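We use cookies to keep you signed in to the list archive. By continuing you accept this. OK

[Lodstead-list] Re: Moving the reading room to Stengate
From: Renzo Marino
Tuesday, February 7, 2023

Prodromos Giannakopoulos wrote:
> Has the lease been signed? And are we taking the bound
> newspapers or leaving them at Sartori? I was told in
> November that they were staying.

Signed last week. The term is 4 years, with the option to leave after 2 if we give proper notice.

The newspapers are coming. The plan changed after Sartori asked for the basement back. I went through the shelf list again and we have 2,798 volumes in all, of which 1,066 are newspapers. The Lodstead Courier alone takes up most of one wall. They will go on the ground floor at Stengate, since the upstairs floor is not rated for that weight.

Please don't pack anything from the map drawers. Zasel is moving those flat in their own crates and wants them left as they are. Everything else can be boxed, spines down, with the shelf number written on the short side.
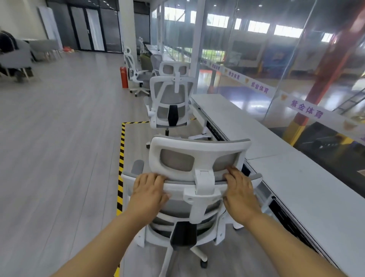 The index cards stay in order and travel in my car. If you have any at home, bring them back before the move. I am still missing most of the drawer for parish records.

The door code for Stengate will go out separately, so please don't ask for it on the list.

Renzo

2 replies | 4 shares | Share this message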